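Pre-session inspection, learned manipulation trials, Plenura bench
Date: 5 Sep 2026
Checked by: Mebrat Woldegiorgis
Second check: Ionuț Onu
Policy under test: Nukorix, trained on 2191 demonstrations (1762 kept after filtering)

1. E-stop reachable from operator position. PASS
Comment: Tested twice, both arms dropped to hold.

2. Fingers and wrist cameras secure. PASS
Comment: Exposure is locked for the whole session, dark views included. The policy saw the same in training and we don't want to correct for it halfway through.

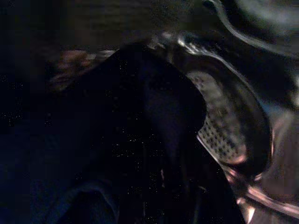 Metal reflections are still our main source of false grasp detections. Chelsea wants these trials scored separately — agreed, use column 7 of the log.

3. Force limits loaded and read back. PASS
Comment: Values match the Trarkgate sheet. Do not reuse last week's file.

4. Arm cables clear of the work area. PASS WITH NOTE 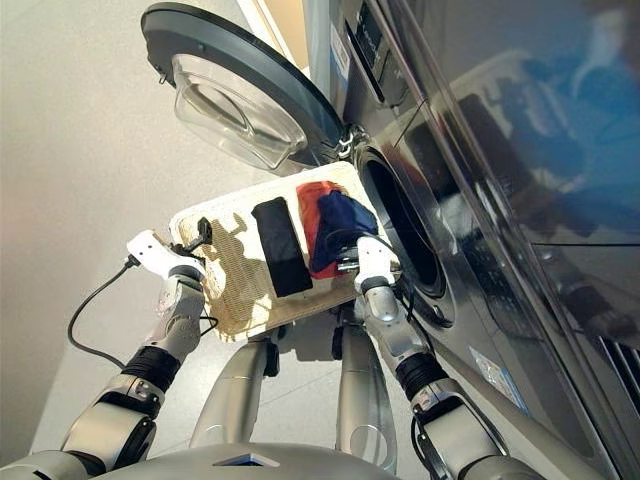
The tray hold is the part of the method most sensitive to drag on the forearms, as both grippers have to keep level with each other through the approach. Check slack at full reach as well as at rest. With the tray at chest height in front of the open washer, the cable by the left gripper hangs out in a wide loop, and the door is swung out on that same side. Asnakech to add a clip below the wrist band before the next block.

5. Appliance state. PASS
Comment: Power isolated at the wall. Reset door position by hand between trials.

6. Single-garment grasp, slow speed. PASS WITH NOTE
Comment: Stop the trial if fabric wraps past the fingertip. Log it as a fail even if the garment goes in. 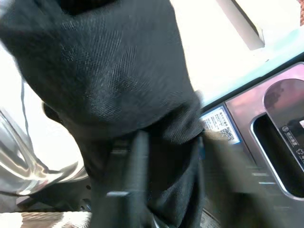
Item 6: black cloth in the gripper, near the panel opening.

7. Recording disk space. FAIL, then PASS
Comment: Old runs moved to Geddes, 700 GB free. Bethel to recheck at the break.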